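Brirnari recebe o seu primeiro perfil geográfico completo, e a fronteira leste continua a ser um rio que muda de ideias

Comunicado de imprensa – para divulgação imediata

JANDBRIDGE, junho – A editora de referência geográfica Bromeck anuncia a publicação do «Perfil de Brirnari», a primeira descrição integral da ilha, do seu relevo, das suas águas, das suas localidades e dos seus limites administrativos. A obra sai em português e em inglês, em papel e em linha, e põe fim a um longo período em que quem quisesse saber onde acabava Brirnari tinha de perguntar a duas pessoas e escolher a resposta mais simpática.

Brirnari fica ao largo da costa, separada do continente pelo estreito de Jandbridge, que se atravessa de barco em 35 minutos com mar calmo. A obra não indica o tempo com mar agitado. Os autores fizeram a travessia nessas condições e preferiram não voltar ao assunto.

A ilha tem 959 quilómetros quadrados, medidos na maré média. O valor substitui o número redondo de 1.000, que circulava em folhetos, manuais escolares e discursos de inauguração, e cuja origem a equipa seguiu até um calendário de parede oferecido por uma loja de ferragens. O calendário, diga-se em sua defesa, acertava nos feriados.

O ponto mais alto é o monte Sugiyama, com 837 metros. O nome coincide com o apelido do coordenador da obra, Kazuhiro Sugiyama, e a Bromeck esclarece desde já que o monte é anterior.

«Já me perguntaram se o batizei eu», afirma Kazuhiro Sugiyama. «Respondo que, se pudesse escolher, teria ficado com uma praia. O monte tem nevoeiro na maior parte do ano e uma subida que castiga os joelhos.»

Relevo e clima

O perfil divide o território em duas regiões naturais. A norte, um planalto de basalto coberto de pasto baixo, onde o vento sopra de noroeste e as árvores crescem inclinadas, em sinal de concordância. A sul, uma planície costeira com lagoas salobras, campos de cevada e a maior parte da população. Entre ambas corre uma escarpa que os mapas antigos desenhavam com grande dramatismo e que, no terreno, se desce por uma estrada municipal com curvas e um miradouro.

O clima é temperado marítimo. Chove mais no planalto, mas queixam-se mais da chuva na planície, diferença que os autores registam numa nota de rodapé e não tentam explicar.

Os rios são curtos. O maior, o Ova, nasce na vertente oriental do monte Sugiyama e desagua na baía de Jandbridge depois de atravessar três concelhos, dois dos quais o reivindicam por inteiro nos respetivos brasões. O terceiro tem um brasão com uma cabra.

Limites e vizinhanças

O capítulo mais extenso é o das fronteiras internas. Brirnari está dividida em sete concelhos, e a linha que separa os dois mais orientais segue, segundo o foral em vigor, «o leito do rio, onde quer que este se encontre». O rio levou a frase à letra. Nos levantamentos comparados pela equipa, o leito aparece em quatro posições diferentes, e uma capela que começou por pertencer a um concelho passou ao outro, regressou e tornou a passar sem nunca sair do sítio.

O perfil apresenta as quatro linhas, cada uma com a respetiva fonte, e não toma partido. Os dois concelhos receberam as provas antes da impressão. Ambos responderam que o mapa estava correto, com exceção da parte do outro.

Há ainda a questão do ilhéu da Sentinela, a noroeste, que fica ligado à ilha principal na maré baixa e separado dela na maré alta. Para efeitos estatísticos, a obra considera-o parte de Brirnari a tempo inteiro. Os pastores que lá deixam as ovelhas já o faziam.

População e nomes

A maior localidade é o porto de Brirnari, homónimo da ilha, o que obriga os residentes a explicar se vão «a Brirnari» estando já em Brirnari. A obra adota a forma «Brirnari-Porto» para a vila. A forma não é usada por nenhum habitante conhecido, mas facilita muito o índice.

A toponímia foi revista por Sachiko Iwasaki, que percorreu a ilha com um gravador para recolher a pronúncia local. Encontrou aldeias com dois nomes, um nome com duas aldeias e um cruzamento com mais designações do que casas.

«As pessoas foram muito generosas», conta Sachiko Iwasaki. «Corrigiam-me o nome da terra, depois corrigia-as o vizinho, e eu ficava a beber café enquanto eles resolviam. Em certos sítios ainda não resolveram. Nesses casos pusemos as duas formas, por ordem alfabética, e mesmo a ordem alfabética deu origem a uma carta.»

O acento tónico de «Brirnari» recai na segunda sílaba. A transcrição fonética abre a obra, para que a discussão fique arrumada logo na primeira linha.

Economia

A ilha vive da pesca costeira, da cevada, dos laticínios do planalto e de um turismo que se concentra na planície e descobre o planalto por engano. O capítulo económico inclui um mapa de utilização do solo e um quadro das ligações marítimas. O horário do barco foi verificado à data do fecho da edição, altura em que mudou.

Como foi feita

O trabalho de campo combinou medições no terreno, fotografia aérea e consulta dos arquivos municipais, incluindo o do concelho da cabra, que se revelou o mais bem organizado de todos. Sempre que as fontes divergem, o perfil mostra a divergência em vez de calcular uma média. A Bromeck aceita correções por escrito e compromete-se a lê-las todas, mesmo as que vêm com desenhos.

A versão em linha será atualizada sempre que haja motivo. O rio Ova será medido de novo depois das cheias de inverno.

Disponibilidade

O «Perfil de Brirnari» está à venda nas livrarias de Jandbridge, no cais de embarque e no sítio da Bromeck. As escolas da ilha recebem exemplares gratuitos, acompanhados de uma errata que corrige a legenda de um mapa, impressa com o norte para baixo. O apresentador da sessão de lançamento, marcada para as 18h00 na sala da antiga alfândega, pede aos representantes dos dois concelhos orientais que se sentem onde quiserem.

Contacto para a imprensa: gabinete editorial da Bromeck, Jandbridge. Exemplares para recensão a pedido.

Comentários a este comunicado
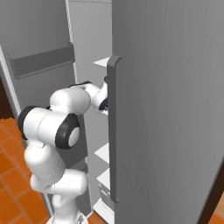
Tomé Valadas: Comprei o livro no cais e li o capítulo das fronteiras durante a travessia. A minha avó nasceu ao lado da tal capela e sempre disse que era do concelho de lá, fosse qual fosse o de cá. Falta mencionar que a ponte velha sobre o Ova ficou em seco quando o rio mudou de leito e que ainda pagam a manutenção a meias. Vou mandar a correção por escrito, com desenho.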